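Horkora Benchtop Water Filter: Owner's Guide
Section 3: Setting up and first use

Read this section through before you connect anything. You will need a clean tea towel, a bucket and the spanner from the accessories bag.

3.1 Choosing a spot

Stand the filter on a flat, level bench within reach of the kitchen tap. The supply hose is 67 cm long and must not be stretched or joined to a second hose. Keep the unit out of direct sun, which encourages algae in the clear bowl.

CAUTION: Connect to the cold tap only. Hot water will warp the cartridge seals and void the warranty.

3.2 Fitting the cartridge

1. Wash your hands, then unscrew the bowl anticlockwise.
2. Take the cartridge out of its wrapper. Leave the rubber washers in place at both ends.
3. Lower the cartridge into the bowl with the arrow pointing up.
4. Check that the large O-ring is seated in its groove. Wipe off any grit with a damp cloth.
5. Screw the bowl back on by hand until firm, then give it a quarter turn with the spanner.

Note: Early units were supplied with a grey O-ring. The black one replaces it and fits the same groove.
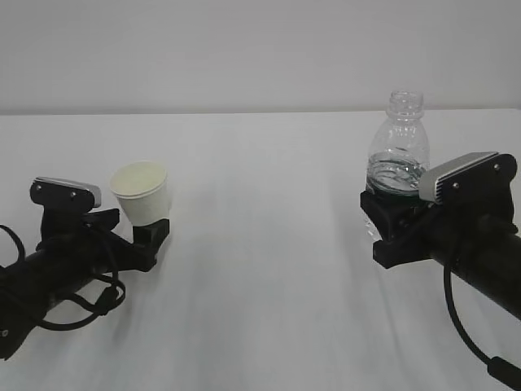 3.3 Connecting to the tap

6. Unscrew the aerator from your tap and keep it somewhere safe.
7. Thread the diverter on clockwise. If it wobbles, add the thin washer from the accessories bag.
8. Push the hose onto the diverter until it clicks, and tug it gently to check.

Older Mateos mixers have a recessed thread and need the Skuvel adaptor, sold separately.

3.4 Flushing

Turn the tap on slowly and switch the diverter to FILTER. Run the water into a bucket for 13 minutes. Grey or cloudy water is normal at first and comes from loose carbon. Don't drink it, though it is fine for the garden.

If water weeps from the bowl, turn off the tap, open the bowl and reseat the O-ring. Do not overtighten.

3.5 Replacing the cartridge

Change the cartridge after 500 litres or when the flow drops noticeably, whichever comes first. Write the fitting date on the sticker inside the back cover. If you have been away for more than 7 days, flush the filter again before drinking from it.

Guide revised Apr 24, 2024 by Roya Salehi.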